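Registro de incidencia: recogida de destornilladores en celda de dos brazos
Febrero
Soporte técnico, Endora
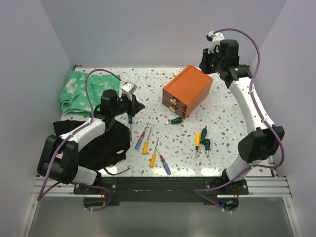
Fig. 1. Brazo izquierdo con un destornillador de mango verde, punta hacia abajo. Al fondo, la caja naranja de dos cajones.

Estado: abierta, con solución parcial
Prioridad: media
Celda: Tolentino
Software de control: Vekel, rama estable
Tarea: ordenar herramienta de mano tras un turno de taller

Descripción del problema

El cliente pide que la celda recoja los destornilladores que quedan repartidos sobre la mesa y los guarde en los cajones de la caja. La agarra del mango funciona de forma aceptable. El fallo se produce después: el brazo izquierdo levanta la herramienta, la mantiene en vertical y se queda parado hasta agotar el tiempo de espera. El brazo derecho no recibe la orden de abrir el cajón.

El cliente añade en el tique una pregunta que no es de soporte, pero que conviene contestar: si esta tarea la puede hacer ya una máquina sin nadie delante. Se responde al final.

Reproducción

Se lanza la rutina completa con la mesa sin ordenar, en las mismas condiciones que describe el cliente. Se dejan los trapos encima de la mesa, el verde con dibujo blanco y el negro, y la caja girada, con los cajones hacia el lado del brazo izquierdo. Los destornilladores son de mangos y longitudes distintas, incluidos los cortos. No se recoloca nada entre intentos salvo la pieza que se haya caído.

El bloqueo se reproduce en el tercer intento y a partir de ahí con regularidad.

Extracto del log

14:02 inicio de rutina, ambos brazos en reposo
14:02 detección de herramienta: correcta
14:03 brazo izq.: aproximación, cierre de pinza, fuerza dentro de rango
14:03 brazo izq.: elevación completada
14:03 planificador: solicitud de pose de entrega
14:03 planificador: sin solución, reintento
14:04 planificador: sin solución, reintento
14:05 aviso 107: espera de entrega agotada
14:05 brazo der.: sin órdenes en cola
14:05 parada controlada

Análisis

1. Hardware. Se revisan par, encóderes y temperatura de las articulaciones. Sin anomalías. Se comprueba el cableado de las dos pinzas moviendo los brazos a mano por todo el recorrido. No hay pérdida de señal. Se descarta.

2. Percepción. La detección de los mangos es estable. Los vástagos dan más trabajo: el metal sobre la superficie moteada produce bordes falsos, y en los modelos cortos la punta se estima con error apreciable. Influye en la calidad de la agarra. No explica el bloqueo, que aparece también con herramientas largas bien detectadas.

3. Planificación. El módulo de Vekel busca una pose de entrega suponiendo que la caja está paralela al borde de la mesa. Con la caja girada, la orientación que pide para la muñeca izquierda queda fuera de límites. El planificador no propone alternativa y repite la misma consulta. El aviso 107 es el síntoma.

4. Coordinación. La apertura del cajón está condicionada a que exista una pose de entrega válida. Sin pose no hay orden para el brazo derecho. El comportamiento es el diseñado, aunque desde fuera parezca un fallo de comunicación entre brazos, que es como lo abrió el cliente.

Acciones realizadas

- Se sustituye la orientación fija de la caja por la estimada en cada ciclo.
- Se separa la apertura del cajón de la validación de la entrega. El brazo derecho abre primero y luego se planifica con el cajón abierto como obstáculo.
- Se sube el tiempo de espera a 700 ms por consulta y se limita a 3 el número de reintentos. Al tercero, el brazo deja la herramienta en una zona libre y pasa a la siguiente.
- Se añade un filtro para que los trapos no se consideren zona libre. En la primera prueba con el cambio anterior, un destornillador acabó encima del trapo negro y la rutina no volvió a encontrarlo.

Resultado

El bloqueo no se reproduce con los cambios aplicados. Quedan dos defectos:

a) El tirador de los cajones es redondo y pequeño. La pinza lo sujeta por fricción en muy poca superficie y patina cuando la tracción no va alineada con el cajón. Si la caja no está sujeta, se desplaza con el tirón y la estimación de orientación deja de valer a mitad de ciclo. Se ha probado a fijarla a la mesa con cinta de doble cara y mejora, pero el cliente indica que en su taller la caja se mueve de sitio a diario.

b) Los destornilladores agrupados. Cuando hay dos o más casi en contacto, la pinza empuja al vecino al cerrar. A veces lo separa y facilita el siguiente ciclo. Otras veces lo hace rodar y hay que volver a detectar.

Respuesta a la consulta del cliente

Con supervisión, sí. Sin supervisión, todavía no. Coger un destornillador de la mesa es la parte resuelta. Abrir un cajón con un tirador de ese tamaño, en una caja que nadie ha fijado, sigue necesitando a una persona cerca. Un operario tarda casi un minuto en despejar la mesa entera; la celda no se acerca a ese tiempo y no se ha medido con rigor porque los ciclos con intervención manual no son comparables.

Doblar o apartar los trapos no está incluido en la rutina. No se recomienda ofrecerlo con la versión actual.

Pendiente

- Probar las puntas de pinza Jellitz con ranura, que deberían abrazar mejor el tirador. Pedidas, sin fecha de entrega.
- Pasar a Vekel el caso de la caja girada para que el planificador devuelva un error distinto del 107 cuando el problema sea de orientación.
- Repetir la serie con los modelos cortos por separado.
- Confirmar con el cliente si acepta una base con topes para la caja. Sin respuesta por ahora.

El tique se mantiene abierto hasta recibir las puntas.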